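Cullasthorpe Sorting Lab Open Day: Frequently Asked Questions

General

What is being shown?

The open day covers the small-object handling cell at Cullasthorpe, where a robot arm picks recyclables and places them by material. The arm is run by the Urkero control software. Visitors see full pick cycles at normal working speed, followed by a shorter session in which the operator steps through one cycle in slow mode.

How long does a visit take?

Allow 60 minutes. The demonstration itself takes up a little more than half of that. The remainder is for the safety talk and questions at the operator's desk.

When do sessions start?

The first group enters at 10:00 a.m. and the last at 3:00 p.m. Please arrive ten minutes early. Groups are not held for late arrivals, but a place in a later group can usually be found.

Do I need to book?

Yes. Booking opens in January and closes when 300 places have been taken. Cancellations are released through the same booking page.

Where do I go on arrival?

Report to Room 903, on the upper level of the Bukhari Building. The elevator by the main entrance is the only one that reaches this level. Parking is in Lot 4, behind the building.

Safety

How close can I stand?

A yellow line on the floor marks the limit of the viewing area. The arm stops if the light curtain behind that line is broken, and a restart takes several minutes, so please keep bags and coats clear of it.

Is eye or ear protection required?

Eye protection is required for everyone inside the room and is handed out at the door. Ear protection is optional. The compressor cycles on and off during the demonstration and some visitors find it loud.

Can children attend?

Children aged eight and over may attend with an adult. The adult must stay in the viewing area for the whole session.

May I take photographs?

Still photographs are allowed without flash. Flash interferes with the vision system and can cause a missed pick. Video is allowed from the back row only.

The demonstration

Why does the arm slow down before it touches an object?

Motion is divided into two phases. The first is a fast move to a point above or beside the target, computed from the overhead view. The second is a slow approach guided by the wrist camera, which corrects the remaining position error. The change in speed is easy to hear as well as see.

What happens if a pick fails?

The gripper reports its closing width. If the fingers close fully, the controller treats the pick as missed, backs off and tries once more. After a second miss the object is left in place and logged for the operator.

Who is operating the cell?

Hiếu Lâm runs the demonstration and takes technical questions afterward. Please hold questions until the arm has parked.

Are the objects prepared in advance?

They are rinsed and the caps are removed. No further preparation is done. Dents and folds are left as they are – a straightened bottle would make the task easier than it is in service.

Why are clear bottles considered difficult?

Transparent plastic shows the background through it and reflects the room lights, and both effects change as the camera moves. Creases add more highlights, which edge detection may read as object boundaries. A label gives the vision system a more stable region to work from, although its edges do not give the full width of the bottle. At close range the wrist camera has to separate the outer contour of the plastic from the streaks and reflections inside it.

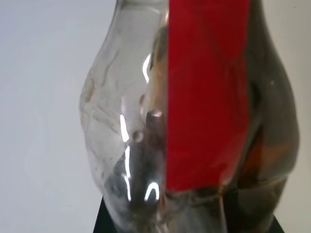

Does the system identify the type of plastic?

No. It sorts by appearance class only: clear bottle, opaque bottle, can, carton. Resin identification needs a near-infrared sensor, and none is fitted to this cell.

Can visitors bring their own items?

One clean, empty item per group may be given to the operator, subject to his approval. Glass is not accepted. Items go to recycling after the session and are not returned.

After the visit

Is the software available?

The Urkero controller is not distributed. The calibration tool, Wudard, can be requested at the operator's desk. Requests are handled in the order received.

Can a school or company arrange a separate visit?

Yes, outside open day hours. Use the group form on the booking page and state the number of people and any access needs.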